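Planning and budgeting for a two-arm tabletop cell - frequently asked questions
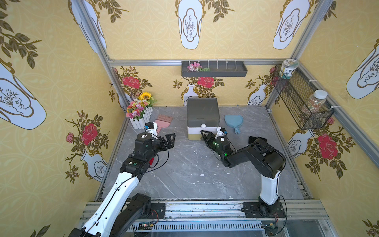

What does a Skorik cell include?
The standard package is two arms with parallel grippers, a camera on each wrist, the mounting rail, the aluminum frame and the control boards. Wall covering, tabletop and household items are not included. Most buyers get those locally.

How much does a cell cost?
The package price is 3,232 euros per arm, frame and rail included. Shipping is quoted separately. Prices on this page were last checked on May 21, 2022.

What should I set aside for props and finishing?
We suggest 500 euros for the first year. A storage box, a comb, a hand mirror, artificial flowers and a few jars cost very little each, but you will want to swap them. Patterned wallpaper is cheap and can be changed between projects. Zip ties are enough to hold a light shelf or wire basket to the frame.

Can I buy one arm now and add the second later?
Yes. The rail is the same for both versions. Ordering the second arm later means a second shipping charge and another calibration, so buy both if the money is there.

How long is delivery?
Allow 12 weeks from a confirmed order. Orders placed in March tend to run longer - many labs are closing their budgets then.

Which grippers can I choose?
The Relell gripper is standard. The Gál gripper opens wider and adds to the price of each arm. Both take the same wrist camera mount. We do not recommend mixing the two on one cell.

What spare parts should be in the first order?
One set of gripper fingers per arm, one spare wrist camera and a few cables. Number your arms with labels from the start if you plan to run several cells.

Is there a lease option?
Domow handles leasing for us. The minimum term is 12 months, and the cell can be bought out at the end.

What is the warranty?
Arms and control boards are covered for one year. Gripper fingers and cables are treated as wear parts. Faults have to be reported within 60 days of being noticed, with the serial number of the arm.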